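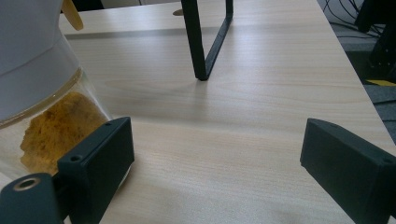
Our project for the Zalness kitchen course started with one question: does ground spice fade faster when daylight can get at it? We loved this topic because everybody cooks and hardly anybody checks! We put our powders in see-through containers, like the one with the white top and the yellow-orange powder, so that clumps would show up without opening anything. Each container got 100 grams, and we began in November.

Justdale, our first storage spot, was a closed cupboard. The second was a bright tabletop, and that's where things got fun.

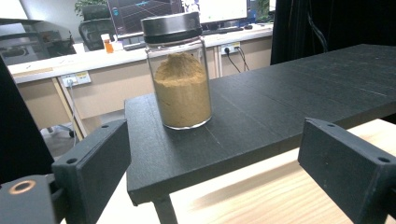
We smelled every sample before reading our old notes, then wrote down color, smell and clumping. By the end we had 140 entries (way more than we planned!). Next time we'd like to add whole seeds and grind them ourselves.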